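Zismont Rectangular Serving Tray, White with Brown-Gold Rim
Item 385 / Tableware / Trays and platters

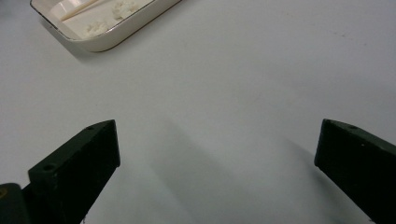
Rounded corners, low sloped walls, thin line along the rim.

Back in stock. Sold out in September and we got a lot of emails, so thank you for waiting. Ships in two days, boxed singly.

Shallow serving tray for the middle of the table. Bread, sliced fruit, cold cuts, cookies. Walls are low so you can get a spatula in from the side without fighting it. Not for soup or anything with a lot of sauce, get the Akbari deep dish for that (same white, no line).

Details
Material: glazed porcelain
Color: white, thin brownish-gold rim line
Length: 21 cm on the short side, see chart for the long side
Stacks: yes, up to 4 high, put a paper towel between
Sold as: single piece

Care
Hand wash is best. Top rack is OK on a gentle cycle but the rim line will dull sooner. No steel wool. No microwave — the line has metal in it. Oven no. Fridge fine, let it come back to room temperature before it goes in hot water.

If you get gray marks from forks, use a little baking soda on a damp cloth and rub in circles. Takes a minute. They are not scratches, just metal left behind by the fork.

What goes with it
Udance dinner plates have the closest rim color. Istalov bowls are a bit warmer, more cream than white, and some people like that and some send them back. Order one bowl first if you're not sure. Cloth napkins in gray or rust look good. We stopped carrying the matching sauce boat, please don't call about the sauce boat.

Seconds
We have 196 seconds at a lower price. Small pinholes in the glaze, or the rim line is a little thicker on one side. All of them hold food just fine. Add a note at checkout if you want seconds, theres no separate listing yet. Seconds can't be returned.

Shipping and returns
Flat rate on orders of 4 pieces or less. More than that, the cart works it out. Broken in the mail? Keep the box, send us a photo of the box and the piece, we send a new one. You have 21 days for returns on first quality, unused, in the original sleeve. Return postage is on you unless it was our mistake.

Gift wrap is plain brown paper and string. Write your message in the order note, keep it short, we hand write them.

Restaurants and caterers
Case price starts at 21 pieces. Ask for Rhonda Chan in the wholesale office, she can also hold stock for a later date with a deposit. Lead time is longer before the holidays so get your order in early. Logos on the underside only, and custom work is final sale.

Prices and stock checked 23 November 2018. Holiday orders go out in the order recieved.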